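3.2 Recording of demonstrations

Demonstrations were recorded on the Plitard arm in the Vornley laboratory by two operators, Toshiko Shibata and Iddrisu Quansah. Each operator guided the arm from a hand controller at the bench, and 70 demonstrations were kept for training. The task was to take hold of a small dark block, carry it to the far side of the work area and release it. A wrist camera recorded every attempt, so that the fingertips and anything held between them stayed in view throughout.
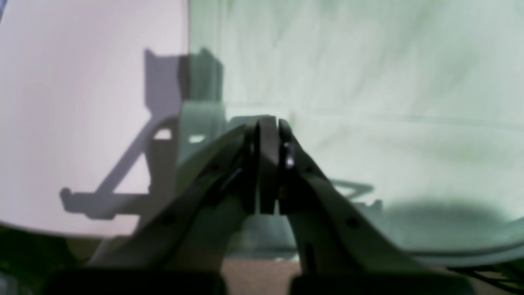

Operators were asked to pause briefly after closing the fingers and before moving off. Early recordings made without this pause proved difficult to label, as the grasp and the lift ran together. Zerrin Bozkurt marked the start and end of each grasp by hand - a slow process, completed in November.

3.3 Comparison with hand guiding

A further 50 demonstrations were made by moving the arm directly by hand. Kwadwo Asamoah found this quicker to learn, but the operator's sleeve or fingers often entered the camera view and those recordings had to be repeated. The group therefore used remote control for the main data set. The hand-guided recordings were retained for the comparison in Section 4, where both sets are used to train the same model for 600 steps.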